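Open Day at Plumadstead: The Student Robot Club and the Fruit Bag Problem

Posted June 3, 2020

I had been meaning to get to the Plumadstead open day for three years and finally made it. It was every bit as good as people had told me! The whole lower floor of the engineering building was given over to student projects, 26 of them by the program, and I am sorry to say I saw maybe half. That's because I walked into the Dudel room early on and then could not be pulled out of it.

Dudel is the student robot club. Their main project this year is called Prado, a two-armed setup that packs groceries, or at least the kind of groceries that come in a play kitchen set. The students explained it while they worked, and they were happy to be interrupted, which I did a lot.
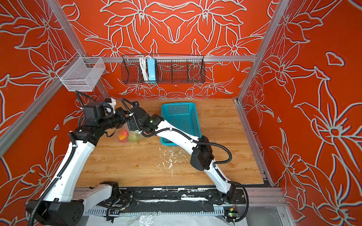 The idea sounds so simple. You have fruit and vegetables, you have a basket, you have a clear zip bag, and you want two arms to move things between the bag and the basket without a person touching anything. I do this in my own kitchen every week and have never given it a thought. But one hand has to hold the bag while the other hand does the picking, and the two have to agree on where the opening is. Clear plastic is awful for this, they told me. It folds, it shines, it flops over, and to a camera it looks a lot like whatever is behind it.

The students started by teaching the arms with plain hard blocks back in October, then moved up to the toy food, then to the bags. They keep a log of every try. There were nearly 1000 tries in it when I visited, and one of the newer members let me scroll through the notes column, where you find things like "pear again" and "bag won, we lost." I could have read that all afternoon.

I also loved the walls. Big pale flowers on the brightest orange-red you ever saw! So many projects that day were all gray metal and black cable, and then you come around the corner and there's this. 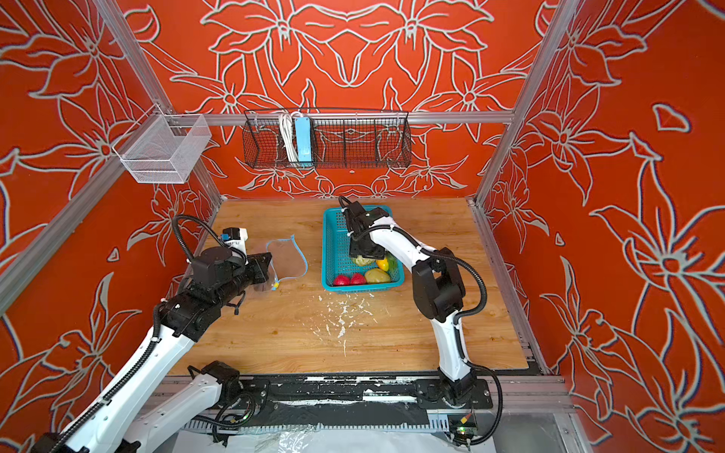
Left arm on the bag, right arm in the basket.

If you go next year, ask them about grip. I got a very good ten-minute lesson on it (with a hand in an oven mitt, to show me how little the robot can feel). A strawberry and a cabbage want different things from a gripper even when both are made for pretend cooking, and a thin bag wants something else again. The club's first plan was one grip setting for everything. They dropped that one fast.

There are 14 students in Dudel at the moment, and they split up the work in a way I thought was smart. Everyone takes a turn on the arms, everyone takes a turn on the log, and the code gets read out loud to the group before it goes in. A girl who had joined with no programming at all walked me through her part of it and I followed nearly every step, so she must be a good teacher as well.

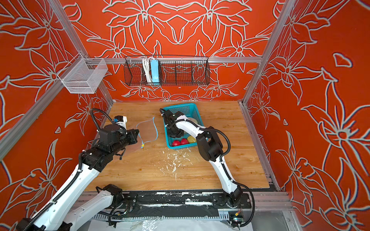

CLUBS AND COMPETITIONS

The contest they are all getting ready for is Skullov, a meet for school and college teams. Each team gets a table, a set of objects and a time limit, and the list of objects stays secret until that morning. The top score is 200 and Dudel has never come close, by their own cheerful account. They lost a lot of points last time on soft things, so this year it's bags, bags, bags.

I did see some of the other rooms in the end. The bridge-building table was packed three deep with kids, and the line-following cars were a riot, especially the one that kept choosing the same chair leg. The coffee ran out before noon. Parking is behind the gym, and you should use the side door, as the front steps are being fixed.

I went back to the Dudel room one more time before I left and stayed until they were shooing visitors out. I've already asked to be put on their mailing list for the practice rounds.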